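Tangate Shared Workrooms: Frequently Asked Questions

How long is a booking?
Bookings run in blocks of four hours. The first block starts at 8 a.m. Up to three blocks can be joined.

Are table surfaces protected?
No. Tabletops have a clear coat that resists water and mild soap. It does not resist acetone or heat. Existing scuffs and cracks are not charged to your account. Report new damage before checkout.
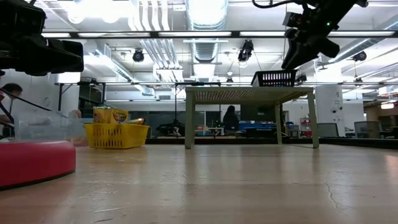

One renter wrote in to say that a cutting mat left overnight had stuck to the finish, and asked if the deposit was at risk. It is not, provided the mat is lifted by staff. Do not pry it up with a blade.

What is the deposit?
$41 per room, returned within 16 business days. Accounts opened through Hondari pay no deposit.

How do I get a locker key?
Keys are issued at the front desk and must be returned the same day. Coil wristbands and split rings are optional. Lockers numbered 779 and above are on the second floor and use a keypad. 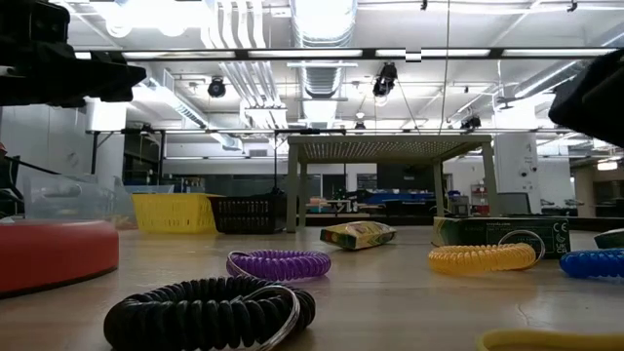 Keypads are fine until the battery dies, so can I get a metal key for an upper locker too? (Comment submitted in August)
Not at present. If a keypad does not light up, call extension 3863. The desk can open the locker with a master code. Photo ID is required.

Can I store solvents in a locker?
No. Use the vented cabinet next to the Dunico room. Label each can with your account number.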